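Review deadlines and the disability support backlog

January 2022

Lota runs a free casework service for people whose disability support claims have been refused. Its senior caseworker spoke to us on the condition that only the service be named, as several of the matters discussed are still before the tribunal.

The service opened 141 files in the year to July. Of those, 123 concerned a refusal at first decision, and the remainder were disputes over the amount or start date of a payment. "The refusals are where the time limits bite," the caseworker said. "An internal review has to be requested in writing. A phone call is logged, but on our reading of the rules it does not stop the clock."

Notification is the first problem. Decision letters go to the address on the claim form, and a claimant who has moved between shelters or relatives may see the letter after the period has run. Late requests can be accepted where there is a reasonable explanation, but the caseworker described the practice as inconsistent. "Two officers will treat the same hospital stay differently. We attach the admission record every time now."

The second is evidence. A specialist report obtained privately cost one client $959. Jidness, a legal clinic that takes referrals from Lota, holds a small fund for reports but caps each grant at $100. General practitioners' letters are cheaper and carry less weight, particularly where they list a diagnosis without describing how it limits daily activity.

Asked what a useful letter contains, the caseworker was specific. "How far the person can walk before stopping. Whether they can cook. How often the symptoms occur in a month. The assessment tables are written in those terms."

Children's claims follow a separate track and are assessed against expected development for age. They are fewer, and they take longer, largely on account of school reports that arrive only at the end of term.
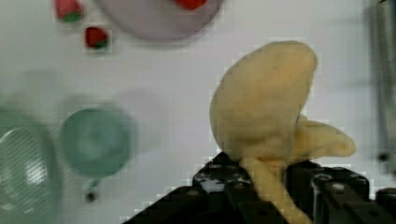 Borovik wrote to us after reading a draft that the separate track also affects appeal rights: a parent who is not the registered payee has no standing to ask for a review, even with shared care. Lota agreed with the point and said it now checks the payee record at intake.

On reform, the caseworker wants the review period to run from the date of receipt and wants reasons for refusal set out against each table. A submission prepared with Zaugg makes both requests. It has been acknowledged by the department, with no date given for a response.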